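青い盆

マルセリーノ・キンタナがゼラウの町の部屋を片づけ始めたのは、五月の雨の日だった。部屋は三階にあって、前はアンデルソン・マリーニョが住んでいた。アンデルソンはワーンポートへ引っ越して、船の会社で働いている。荷物の半分は持って行き、半分は残した。「君が好きなように決めてください」と、手紙に書いてあった。

マルセリーノは決めることが苦手である。最初の日は、窓を開けて、また閉めて、それだけで帰った。

二日目に、台所の棚を空にした。皿、さびた缶切り、茶色い紙の巻いたもの。紙はとても長かったので、机の上に広げて、その上に小さい物を並べることにした。紙の上に置くと、どんな物でも少し大切に見える。ボタンも、切れた時計のひもも、店で売る物のように見えた。彼はそれが面白くて、夕方まで並べたり、動かしたりしていた。

棚の奥に、ジスティッツの菓子の空き箱があって、中に領収書が入っていた。全部で113枚。彼は一枚ずつ読んだ。パリージの店で買った椅子、3,000。直した靴、330。同じ店の同じ靴をもう一度直して、288。二回目のほうが安いのはなぜだろう、と彼は考えた。店の人がかわいそうに思ったのかもしれないし、片方だけだったのかもしれない。アンデルソンの歩き方を思い出した。右の足を少し外へ出して、急いでいる時も急いでいないように歩く人だった。

領収書は捨てなかった。菓子の箱に戻して、ふたをした。

三日目に、木の箱が出てきた。

それはベッドの下の、一番壁に近いところにあった。濃い茶色で、上の板が斜めになっていて、つやがあった。角のところは色がうすくなっていた。前に白い取っ手がついている。マルセリーノはこの箱を知っていた。昔、二人が同じ学校の寮にいたころ、アンデルソンはこの箱を枕のそばに置いて、だれにもさわらせなかった。何が入っているかと聞くと、「パンです」と答えた。次の日に聞いても、「パンです」と答えた。

彼は箱を机まで運んだ。思ったより軽かった。紙の右のほうに置いて、しばらく見ていた。

左のほうには、青い盆があった。プラスチックの、角が丸い盆である。アンデルソンの母が、客が来るとこれにコーヒーをのせて出したという話を、彼は何度も聞いた。コーヒーはいつも少しこぼれて、客は盆に残ったコーヒーを見ないふりをして飲んだそうだ。

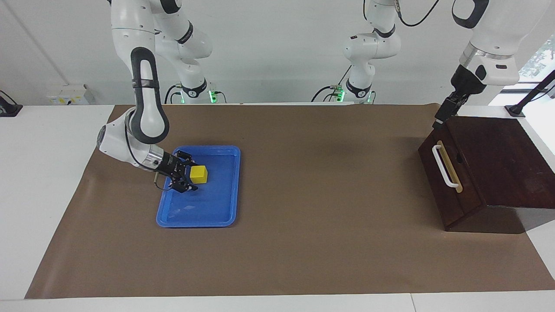

盆の中には黄色い小さな四角いものが一つ入っていた。さいころのような形だが、マルセリーノには何に使う物かわからない。指で押すと、盆の上を少しすべって、止まった。捨てる物の袋に入れようとして、やめた。残す物の袋に入れようとして、それもやめた。結局、もとの場所に戻した。

夜になって、アンデルソンに電話をかけた。
「箱を見つけました」
「どの箱ですか」
「パンの箱です」
電話の向こうで、長い間、音がなかった。それから笑う声が聞こえた。
「開けましたか」
「開けていません」
「では、開けてください。今」

マルセリーノは電話を肩にはさんで、白い取っ手を引いた。箱は少し抵抗して、それから開いた。中には何もなかった。顔を近づけると、古い木と、甘い粉のにおいがした。
「空です」
「そうでしょう。あの寮では、夜にお腹がすきましたからね。全部食べました」
「本当にパンだったのですか」
「何度もそう言いましたよ」

彼は何と言えばいいかわからなかったので、黄色いものについて聞いた。アンデルソンは、そんな物は知らないと言った。母の物かもしれない、前の前の人の物かもしれない。色は何色か、もう一度聞いた。黄色、とマルセリーノは答えた。
「黄色ですか。では、君にあげます」

電話を切ってから、彼は台所でお湯をわかした。帰りの電車はまだ二本あった。明日は本の番で、本は廊下にも積んである。彼は青い盆から黄色いものを取って、上着のポケットに入れ、空いた盆にコーヒーをのせて運んだ。やはり少しこぼれた。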